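Vurico compares two finger shapes for its small gripper

Vurico has started a comparison of two sets of fingers for its small two-finger gripper, the company wrote on its news page in August. Both sets are black and go on the same motor unit, so a customer can change from one to the other with a hex key. The older set has flat, blunt ends. The newer one, which Vurico calls Celden, becomes narrow toward the tip and is meant for small metal parts lying close to a wall.

For the test the company chose chrome sockets from an ordinary tool kit. They are smooth, they roll, and they shine strongly under the lamp, and this makes them difficult for the fingers and also for the wrist camera. The sockets have to be moved between a teal plastic tray and the table top. Tools may stay next to the tray during a run, because Vurico wants to know if the arm can work on a table that is not cleared first.

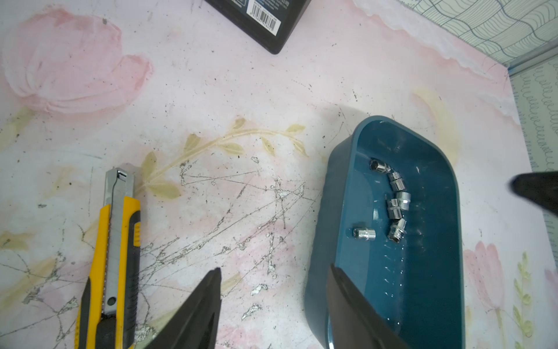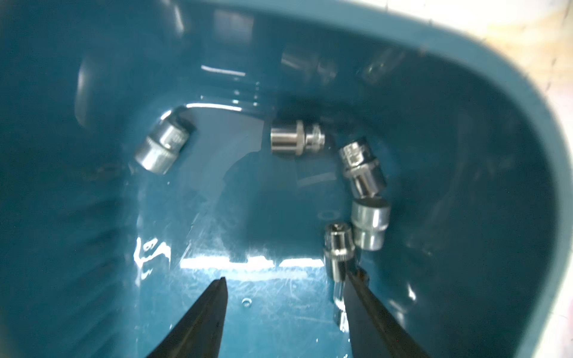
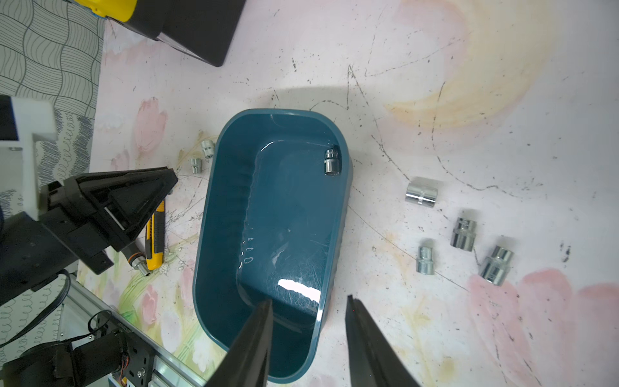 Wrist camera views from the socket test, with the tapered fingers. Photos: Vurico

Each finger set will make 1,000 picks in total, divided between 2 arms. A pick is counted as good only when the socket is lifted, carried and put down without a second try. If a socket slips and the arm takes it again, the pick goes into a separate column. Vurico says that this column was missing in its earlier tests, and customers had asked for it.

The first results are only from short runs of 20 picks. In these runs the tapered fingers did better with sockets lying on their side near the wall of the tray, where the blunt fingers often touched the wall before they could close. With larger sockets standing upright the difference was small. The blunt fingers held them a little more firmly, and the company does not plan to stop selling them.

The camera is also a part of the comparison. Glare on the glossy bottom of the tray can look like the edge of a metal part, and in the first runs the arm sometimes closed on a bright spot with nothing there. The control software, Ason, now takes 3 pictures with different exposure times before it chooses where to grip. This makes every pick slower. Vurico has not yet decided if it will be the normal setting or only an option for shiny parts.

The full table of results will be published when both sets have finished their picks. The drawings of the tapered fingers can already be requested from the company, and users with a 3D printer may make their own pair for testing. Vurico warns that printed tips can wear faster than the molded ones and should be checked after each long run.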